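# Two handheld grippers, one hoodie: how do I get the fold recordings to line up?

**Posted by caron_bench, Mar 14, 2026**

Hi everyone! I've been lurking in the home builds section for ages and finally have something worth asking. I'm teaching a small two-arm setup to fold clothes at home, and I'm recording the folds by hand first with a pair of handheld grippers, one in each hand. It is the most fun I've had with a project in years.

My arms are a pair of secondhand Atdens bolted to a plank in the spare room. The training side runs on an old desktop that doubles as a space heater. T-shirts went well right away, so I moved on to a black hoodie with a half zipper, laid out on the bed, and that's where things got messy. 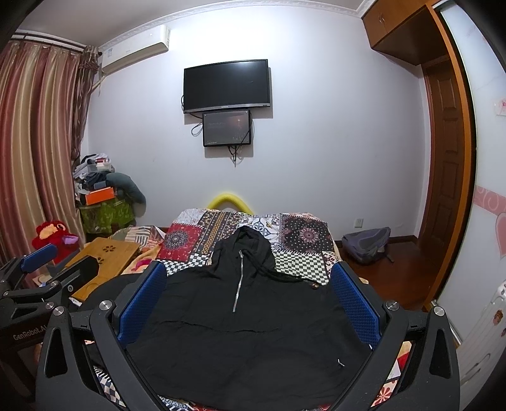
Can the two grippers be recorded on separate computers?

They can, as long as both computers share a clock. Run a time sync service on your home network, let it settle for a few minutes before the first take, and save the timestamp from when each frame was captured instead of when it was written to disk.

Back to my own trouble. I'm on one computer, so the clocks should match, but on playback the left hand always seems to start its pinch a hair before the right. On a T-shirt it made no difference. On the hoodie, the left arm lifts first and drags the whole thing sideways, and by the time the right arm closes there's no cloth under it. I have 631 takes so far and would really hate to throw them out.

Things I've tried:

- swapping the USB ports (the problem stays with the left hand)
- a powered hub from Plustar, which fixed some dropped frames but not the offset
- slowing playback to half speed, where the offset is still easy to see
- turning down the closing force on the left arm, which just made it drop the cloth later

What should I be looking at next? And does anybody have a good order of folds for something with a hood?

---

**Raymonde Cormier**

Oh, I love this project! I went through nearly the same thing with towels, so let me save you a few evenings.

A constant offset is the good kind. Before each session, put both grippers where both cameras can see one lamp, start recording, and switch the lamp on. Find the first bright frame in each stream and compare. If the gap is the same every time, shift one stream by that amount and your old takes are fine. Mine came out to 180 milliseconds, and I fixed the whole back catalog with a ten-line script. If the gap wanders from take to take, look at exposure settings. One camera on auto exposure can slow its frame rate in a dim room while the other carries on at full speed.

Check the gripper width signal separately from the video, too. Mine came in on its own stream with its own delay, so the pictures matched perfectly and the fingers still closed early! Close the fingers sharply on a pencil and see whether the width number drops at the same moment the video shows contact.

For the hoodie, my order is:

1. Flatten the hood down onto the chest.
2. Fold one sleeve across, then the other.
3. Bring both sides in toward the zipper.
4. Lift the hem with both hands and fold it up to the shoulders.

Tuck the drawstring inside the hood before you start. A loose string lands somewhere new every time, and the policy spends a lot of effort on it. You can bring it back later, once the plain version works.

I'd also do part of your recording on a table. A mattress gives under the fingers, and an arm that learned on a bed will push too hard on a hard surface. Go gently the first time you switch — I bent a fingertip.

---

**skuvitthorpe_shed**

more data. I was at 1000 before sleeves worked at all

---

**tin_and_thread**

Raymonde's lamp test is the way to go. I'd add a wait step on the playback side: don't let either arm lift until both grippers report closed, with a timeout of 2 seconds so it doesn't hang forever on a missed grab. It's a bit of a cheat, since the policy should learn the timing itself, but it stopped the sideways drag on mine the same night.

Also have a look at your left arm's own delay. Send both arms the same open and close command with no cloth and listen. You can hear it if one is late.

---

**caron_bench**

Lamp test done! The video streams match almost exactly, and it's the left gripper's width signal that runs early, same gap in all the takes I checked. Shifting it now and retraining overnight. The wait step is going in as well, and I've started a second batch with the drawstring tucked away. Thank you both — I'll post the hoodie results in this thread.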